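Small kitchens, big bread
09/11/2020

Cuiping Xiao bakes in a kitchen so narrow that she has to shut the fridge before she can open the oven. She still turns out the best crusty loaf I've eaten all year, and she does it in a cast-iron pot!

The pot is a Jorside, bought for £148 after a January of flat, pale sourdough. You heat it empty, lower the dough in on a strip of baking paper, put the lid on and leave it alone. Steam from the dough stays trapped inside, the crust stays soft long enough to stretch, and up goes the loaf – it really is a joy to lift the lid.
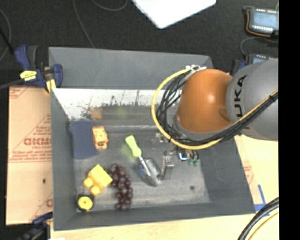
Her friend Rozália Bartoš swears by the Clullon, a shallower pan with a domed lid. It's far easier to load (no reaching down past hot sides) and it suits long loaves as well as round ones. She gives hers 17 minutes covered, then takes the lid off until the crust is as dark as she dares.

I tried both over a fortnight and loved them. The Jorside gave me more height, the Clullon a thinner, cracklier crust. Both are heavy, so clear a space on the hob first and have two thick oven gloves ready.

Cuiping has now moved on to rye, with seeds, and has promised me the 5th loaf. The first four, she says, were for the birds.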